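14th April

Dye bench, second run of the weld and madder series

Very good day at the bench. The weld came out a proper yellow at last, clear and bright with no green in it, and I'm fairly sure it's the chalk. Last month's skeins all had that sour pond tinge, and I had been blaming the copper pot. Same pot today, same batch of dried weld from Prandthorpe, same alum. The only change was a pinch of chalk in the bath and keeping the heat well down. So the pot is forgiven.

Fiber: the Hedlund wool, worsted spun, undyed, scoured twice. I weighed out 515 grams dry and split it into four skeins, tied loosely in figure eights with cotton. Tied too tight last time and got white rings where the ties sat, which I rather liked but can't sell to anyone as a plan.

Mordant: alum at the usual strength plus a little cream of tartar. Brought up slowly over an hour, held an hour, left to cool overnight in the pot with the lid on. I'm more and more convinced that the overnight cool matters as much as the simmer. The wool felt soft this morning, none of the stickiness I had when I overdid the alum in the winter.

Skein A — weld only, first bath. Strong lemon. Lovely.

Skein B — weld, second bath (exhaust). Paler, like butter. Would make a beautiful background yarn and it costs nothing, since the dye is already in the pot!

Skein C — weld first bath, then a short dip in the madder. This is the one I'm most excited about. It went from lemon to a deep golden yellow in four minutes flat, and I pulled it the second I liked it. Leave it longer and it heads off to orange.

Skein D — madder only, long slow bath, never let it simmer. Brick red on the warm side. Not the clear red I'm after. The Killent notes say to rinse the chopped root in cold water first and throw that water out, to get rid of the yellows and browns. I skipped it, being impatient, and I can see exactly what it cost me. Next time rinse twice and save the rinse water for a cheap peach.

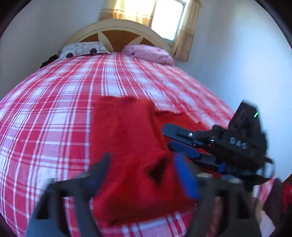

The thing I keep coming back to is how much the light changes all of this. I took skein C from the bench lamp to the window and it was a different yarn. Under the lamp it looked flat and a bit mustardy, and in daylight it had real glow to it. From now on nothing gets a color name until it has been looked at by a window, dry, against a white card. Wet wool lies. I should write that on the wall.

Lightfastness strips: cut four lengths from each skein, wound them on card, half of each card covered in foil. They go up on the south side today and get checked in May. Weld is supposed to hold up very well and madder too, but I want to know about the exhaust bath, as thin color usually goes first. I'm also curious whether C drifts toward one parent or the other as it fades. If the yellow goes before the red we'd end up with a dull pink, and that would be a shame for anything meant to sit near a window.

Wash test: snipped a bit of each, plaited it with white wool and white cotton, hand-warm water, plain soap. A, B and C gave nothing at all to the white. D let go of a faint pink on the first wash and then stopped. That's fine for a blanket and not fine for a stripe next to white, so D needs a longer rinse before anyone weaves with it.

Weaving side, while I remember. The Grelenis blanket has to be warped by the middle of May. Total yardage for warp and weft works out at 3,510, with a bit in hand for the fringe. I had planned it in grays but after today I'd love to put C in as the wide band and use A as a single thin line either side of it. Try it on the sample loom first. Yellows can shout when you put them side by side, and what looks cheerful in a skein can be hard work across a whole blanket.

Stock check: plenty of alum. Madder root is down to one jar, so reorder, and ask whether they have it chopped finer. Weld fine until summer. Chalk nearly out (now that I've decided it's magic). Whoever is in next, please don't tip the bucket under the sink, it's the second madder bath and there is a lot of color left in it. I want to try it over the pale B and see if we get a coral.

Also the big thermometer reads about two degrees high. Checked it against the small one in three pots. Use the small one for madder.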